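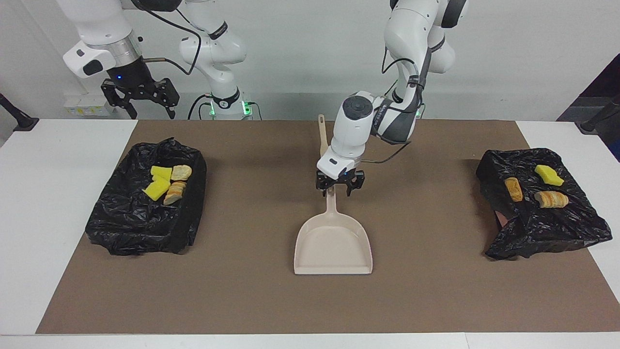
I nearly didn't go. It was drizzling, the car park at Brurnach was already filling up when I pulled in, and I'd had a week of work that made me want to lie on the sofa with the cat and look at nothing at all. But I'd booked the slot back in the summer and I'd told everyone at work I was going to see the robots, so in I went, in my good coat, to see the robots.

For anyone who doesn't live round here, Brurnach is the research place out past the ring road, in the long low building that used to sell carpets. Every September they open up for an afternoon and let the likes of me wander about. You get a sticker with your group number on it (I was in group 17, which made me feel as if I was waiting at the cheese counter) and a map that has been photocopied so many times the toilets have vanished from it.

First stop was the coffee, and then a talk in the big room about what they all do there. I'll be fair, the talk was good, but it was forty minutes on plastic chairs and the heating was on full blast. The bit I wrote down was that one of their projects had got through 2,886 practice goes at household jobs since the spring. Practice goes! I've been wiping down the same kitchen for years and I doubt anyone has kept a tally.

Then we were let loose. The corridor upstairs has a row of doors, and each one had something going on behind it. In one they had a little wheeled thing called Fliltero that trundles along skirting boards. It's meant for checking the air in old buildings, and it goes round corners very politely, with a tiny pause before each one, like someone carrying a tray. The children in our group adored it. One small boy lay flat on the floor to talk to it and had to be peeled off at the end.

But the one I'd come for was Room 316, because the leaflet said "Tidying up, live" and I have strong feelings on the subject.

So. Two robot arms, both white, and a long table with a big sheet of brown paper stuff over it. The job was to clear up bits of food and sponge with a dustpan and brush and get them into trays lined with black bin bags. One arm takes the dustpan, the other takes the brush. They'd used proper bread and what I'm fairly sure was pastry, and then chunks of yellow sponge - the washing-up sort, I mean, though from where I was standing I did briefly think somebody had been very generous with a Victoria sandwich.

I got myself a place at the front by being short and looking hopeful.

What surprised me was how slow it is. You see clips online and they've all been speeded up, and I suppose I'd expected something brisk, a bit of a whirl. In the room it's more like watching someone thread a needle. The arm comes down, and has a think, and comes down a bit more. The whole lot of us went quiet. There must have been people in there who'd driven miles, and we were all stood holding our breath over a bit of bread.

The brush arm was my favourite. It holds the handle upright, pinched very lightly by the look of it, and it doesn't sweep the way I sweep, which is to say in a temper. It nudges. It did one little push at a piece of crust and the crust rolled over and lay there, and then it went round and had another go from a slightly different angle. I caught myself leaning to one side to help, the way you do at the bowling. 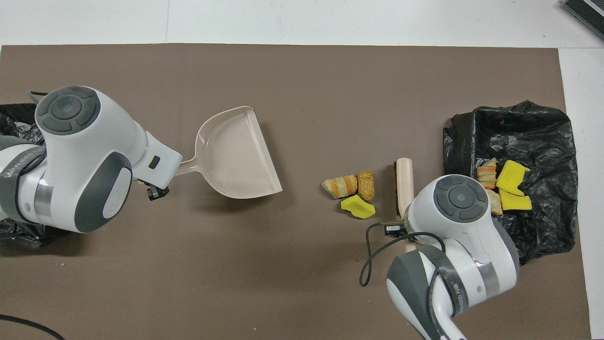 Dustpan one side, brush the other, and three bits in the middle still to go.

You can get an idea from that of how close together they work. I'd have bet money on them bashing into each other, and I asked about it when we got to questions. The young woman running the session (very patient, excellent boots) said that working out how two arms share one small patch of table is a good chunk of the whole project. When I do it at home both hands belong to me and they've had a long time to get used to one another. She said to try sweeping up with a friend doing the brush while you do the pan, and see how long before you fall out. I tried it that evening with my other half and a spilt bit of rice. Two minutes, if that.

I had a second question, which was why they'd picked those particular things to clear up. Her answer was that they all behave differently. A sponge is light and a bit grabby on the paper, bread has a skid to it, and pastry sheds as it goes and leaves you with more mess than you started with. I'd never once thought about that and now I can't stop. I had toast this morning and pushed the crust about the plate with a knife for ages.

A man behind me wanted to know when he could buy one. There's always one, and I was quite glad of him because I wanted to know as well. The answer was a very careful no, not for a good while. The partner firm is called Starkeck, and what they're after is places like canteens and hospital kitchens, where there's a lot of clearing down and never enough hands to do it. I did twelve years in a school kitchen before I went to the office and I have to say my ears pricked up at that. Half past one, two hundred children gone back to lessons, and the floor looking like a bird table. I'd have taken any help going. But I'd also have been stood next to that arm with my own brush by the second day, I know I would, going "oh, give it here, love".

I said something along those lines and got a laugh, and then a woman who works in a care home said rather more sensibly that the clearing up is when she has her best chats with people, and she wouldn't want to hand over all of it. There was a bit of a silence after that. The young woman in the boots wrote it down, which I liked her for.

We had a go ourselves at the end, on a different set-up in the room next door. It's a sort of practice handle that you move, and a small arm copies you, and you have to pick up a beanbag and put it in a bowl. Reader, I was dreadful. I dropped it, I squashed it, I missed the bowl altogether and put it tenderly down on the table beside. The boy who'd been lying on the floor with Fliltero did it first time and then did it again with his left hand, and asked if there was a harder one.

It does give you some respect for the arms next door, though. With my own hand I know when I've got hold of something without looking. With that handle I hadn't a clue until I lifted it up and the beanbag stayed where it was.

Other bits and bobs, for anyone thinking of going next year:

Get there for the one o'clock start if you can. By three the queue for 316 was right back to the stairs, and they only let a dozen or so in at a time.

Wear layers. The big room is tropical and the labs are freezing.

The café downstairs is run by Carré, the same people who have the van at the station, and they do a cheese and leek thing that I've thought about several times since. Cash wasn't being taken, so bring a card. I had to borrow off a stranger for my second coffee and she wouldn't hear of me paying her back, so if you were the lady in the green mac, thank you, and I owe you a flat white.

There's a lift but it's at the far end past the bike store and the signs for it are hopeless. Ask at the desk.

You can take pictures in most of the rooms as long as you ask first. The one with the curtain is a no.

I stayed till they were stacking the chairs. I went back to Room 316 on my way out, just for a minute, and stood by the door because it was packed again. Same table, same brown paper, another lot of people all leaning slightly to the left. A man in cycling shorts was whispering "go on, go on" at a bit of sponge.

I've been trying to explain to people at work what was so good about it and I'm making a right hash of it. I say I watched a robot use a dustpan and they say oh lovely, and you can see them thinking I need to get out more. But it was a treat to see something I do every single day, without a thought in my head, turned into a thing that a roomful of clever people find really hard. I came home and did the kitchen floor and I did it quite slowly, for once. Found a pound coin and one of the cat's toys that's been missing since Easter.

Next month I've got the pumping station, if the weather holds, and my sister says there's a clock workshop doing tours. If anybody's been and it's worth the drive, do leave me a comment. And if anyone has a recipe for that cheese and leek thing, I'm begging you.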